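Workshop tips from the Skodine robot club: cloth practice with hand grippers

Our students fold and sort cloth with hand-held grippers before they write any code for the club arm. These are the notes we give new members in July. Most of them came from Embla Solheim's first group.

Table
Put a plain white board over the table top. Cloth shows up well against it. Wipe it between runs and check for crumbs.

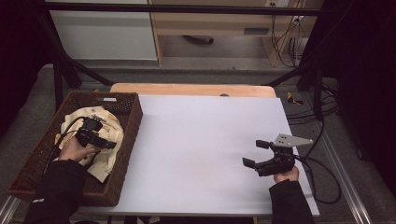 Cables cause more lost runs than anything else. Tie back any slack before you pick up the tools. With two grippers, work out where each cable will go: one can loop out over the basket's edge on the left and the other can drop off the table and run across the floor to the right. Walk around the right side with care. Arnulfo Puma pulled a plug twice in one afternoon and now tapes his down.

Cloth
Start with one piece, heaped in the basket any way it falls. Flat cloth is harder to pinch. Thin cotton that has been washed a few times works best. Skip anything with buttons until you have 2 clean sessions behind you.

Basket
Use a low one with a firm rim and set it to the left of your work area. Lies Verbruggen puts rubber feet under hers.

Fingers
Open the jaws all the way before you reach. Printed fingers wear smooth at the tips, so look them over every 1,000 grips and reprint when cloth starts to slip. Keep a spare pair in the drawer marked Disia.
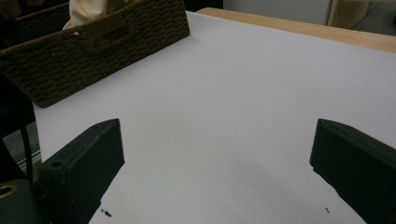
Jaws open, basket at the far left corner of the board.

Log
Write down every run, including drops. The spring group logged 470. Sheets go to Amber Dierckx by 4 p.m.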